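The Small Table Gets Its Turn

A table for odds and ends is usually the last thing anyone dresses. At Novisham, the home furnishings studio, it comes first – one frame, one bit of green, and plenty of bare wood.

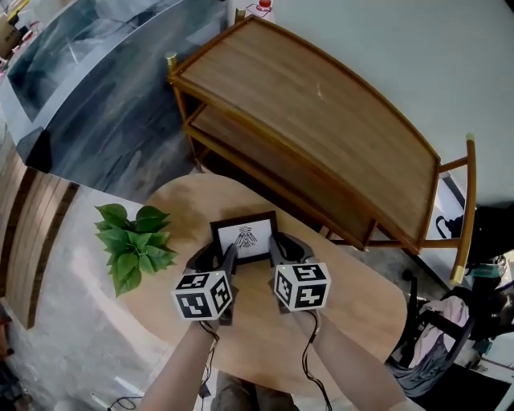 By the Kirnine Home staff
August 23, 2026

The bird is a plain line drawing in a thin black border. Artificial leaves need no water, so a sprig can stay out until December. Leave 14 inches clear for a cup or a book.

Light matters too. A pale gray roller blind, pulled down, keeps glare off the glass of a print.

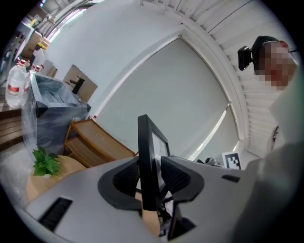
Marquez disagrees, and would keep every blind up until evening and move the print instead. Glass costs more to replace than paper, the argument goes, and a dim room helps neither.

High ceilings are harder. A pendant lamp over a seating area brings the light down to the table.
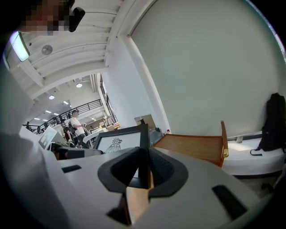
What to Put on a Trolley

Start with the heavy things on the bottom shelf.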